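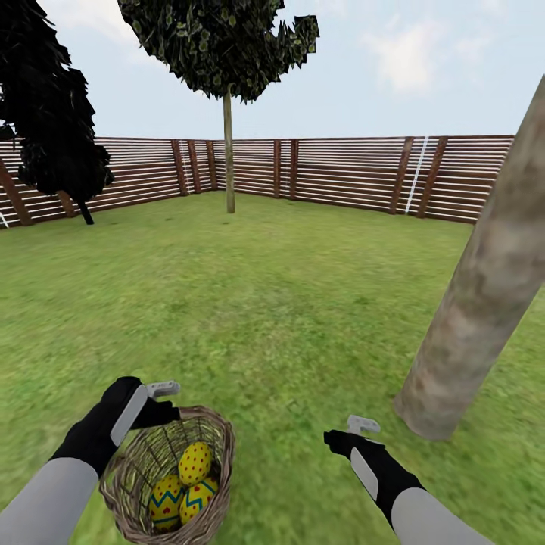 Why Do People Throw Things at Weddings?

January 2026

If you've ever been to a wedding, you may have noticed something a little wild. Everybody gets dressed up, sits still, whispers politely... and then the doors open and the grown-ups start throwing things at the happy couple! Rice! Petals! Tiny bits of paper! Try that at the dinner table and see how far you get.

So where did it come from?

It started with grain

People have been tossing food at newlyweds for a very, very long time. In ancient Rome, guests threw wheat. Wheat makes bread, and a family with plenty of bread was doing well, so a shower of wheat was a way of wishing the couple a full kitchen and a big, healthy family. In other places people grew rice, so they threw rice, and the wish was much the same.

Isn't it great that you can say "good luck" with a handful of lunch?

Then came candy

The word "confetti" comes from Italian, and in Italy confetti are candies! They're almonds with a hard, smooth sugar shell. At Italian weddings, guests often get 5 of them in a little bag to take home. Long ago people threw sweets at carnivals and parties, which must have been fun for the kids and a bit less fun for anyone who got one on the nose. Paper took over later because it was cheap and soft, and English speakers kept the word. (The Italian word for the paper kind is "coriandoli," after coriander seeds, which were once coated in sugar and thrown too.)

Does rice hurt birds?

You might hear that birds get sick if they eat wedding rice. Good news for birds: it isn't true! Wild birds eat uncooked rice out of the fields all the time. Rice on stone steps is slippery for people in fancy shoes, though, and somebody has to sweep it up.

What do people throw now?

Lots of places have rules, so ask first. The garden at Londoño House, where I help out at weddings, allows real flower petals and nothing else. We dry our own, and for one wedding last February we filled 89 paper cones, one for every guest. Bubbles are popular too, and they clean up after themselves!

What about the bouquet?

At some weddings the bride turns around and throws her flowers over her shoulder. The old story says whoever catches them will be the next to get married. Don't worry, it's only a game. If you catch the bouquet at age 7, you do not have to marry anyone.

Make your own petal cones

You'll need paper, tape, and flower petals. Ask before you pick!

1. Spread the petals on a paper towel and leave them somewhere dry and warm until they feel crisp.
2. Roll a square of paper into a cone and tape the side.
3. Fill it up to 2 fingers below the top, so the petals don't spill.

When it's time to throw, aim high, above everybody's heads. The petals float down slowly and look wonderful!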